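Kursunterlage zu Einheit 5: Eine Roboterhand beurteilen, bevor man sie kauft
Modul Handhabungstechnik, Sommersemester
Dozent: Amado Dalisay

Lernziel der Einheit

Nach dieser Einheit sollen Sie ein Angebot für eine mehrfingrige Hand lesen können und wissen, welche Fragen man dem Anbieter stellt. Als Beispiel nehmen wir das Paket Plovon von der Firma Grinda. Zum Vergleich dient das Mietangebot von Clevesport, das Sie im Anhang der letzten Einheit bekommen haben. Bitte bringen Sie beide Datenblätter ausgedruckt mit.

5.1 Was im Angebot steht

Das Paket Plovon besteht aus der Hand, einer Steuereinheit, der Software Mnguni und einer Einweisung von zwei Tagen. Die Schutzhüllen für Handfläche und Unterarm stehen als eigene Position im Angebot und sind nicht im Grundpreis enthalten. Das überliest man leicht. Auch die Fingerkuppen gelten als Verschleißteil, ein Satz Ersatz liegt bei, jeder weitere wird berechnet.

Die Lieferzeit ist mit sieben Wochen angegeben. Fragen Sie immer, ab welchem Zeitpunkt diese Frist läuft: ab der Bestellung oder ab der technischen Klärung. Bei Grinda gilt das Zweite, und die technische Klärung kann dauern.

5.2 Warum wir mit Obst prüfen

Viele Anbieter zeigen ihre Hand mit Würfeln aus Kunststoff oder mit leeren Dosen. Solche Gegenstände haben eine feste Form und verzeihen einen zu starken Griff. Für unsere Beurteilung ist das zu einfach. Trauben haben eine dünne Haut, sie liegen eng beieinander, und sie hängen an Stielen, die beim Heben Widerstand geben. Dazu kommt der Rand der Schüssel, der den Weg der Finger begrenzt.

Für die Annäherung von oben ist vor allem wichtig, wie die Fingerspitzen zueinander stehen. Wenn eine Spitze tiefer reicht als die anderen, berührt sie das Objekt zuerst und kann es wegschieben. Das muss die Software ausgleichen oder der Bediener muss die Hand neigen. 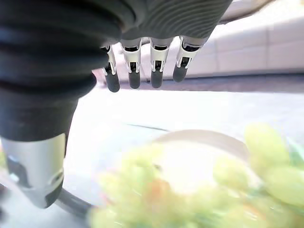

Kerstin Stöcker wendet hier ein, dass Trauben als Prüfobjekt schlecht vergleichbar seien. Jede Rebe falle anders aus, und wer zwei Angebote gegeneinander stellen wolle, brauche Objekte, die am nächsten Tag noch gleich sind. Sie würde mit weichen Normkörpern anfangen und das Obst erst am Schluss dazunehmen, als Probe für den Alltag.

Der Einwand ist berechtigt. In der Übung machen wir deshalb beides, zuerst die Normkörper und danach das Obst. Im Protokoll werden die Ergebnisse getrennt geführt und nicht zu einer gemeinsamen Note verrechnet.

5.3 Hülle, Kabel, Reinigung

Eine gerippte Hülle am Unterarm macht die Bewegung mit und schützt die Mechanik. In den Falten kann sich aber Saft oder Staub sammeln. Prüfen Sie, ob man die Hülle ohne Werkzeug abnehmen kann und welche Reinigungsmittel erlaubt sind. Im Datenblatt von Grinda fehlt diese Angabe, man muss sie schriftlich anfordern.

Beim Kabel schauen Sie auf den Bogen. Ein frei hängendes Kabel braucht Platz, und dieser Platz fehlt dann neben dem Objekt. Clevesport nennt in seinem Angebot einen kleinsten Biegeradius, Grinda nicht.

5.4 Bewertungsbogen

Der Bogen hat drei Teile – Griff, Wartung und Kosten. Für jeden Teil vergeben Sie höchstens fünf Punkte und schreiben mindestens einen Satz Begründung. Punkte ohne Begründung werden nicht gezählt. Bei den Kosten rechnen Sie bitte über drei Jahre und nehmen die Ersatzkuppen mit hinein.

Aufgabe bis zur nächsten Einheit

Formulieren Sie eine Anfrage an Grinda, höchstens eine Seite lang, in der Sie die fehlenden Angaben aus 5.3 verlangen. Achten Sie auf einen höflichen, aber klaren Ton. Abgabe als Ausdruck im Fach vor dem Übungsraum, bis 14 Uhr am Tag vor der Einheit.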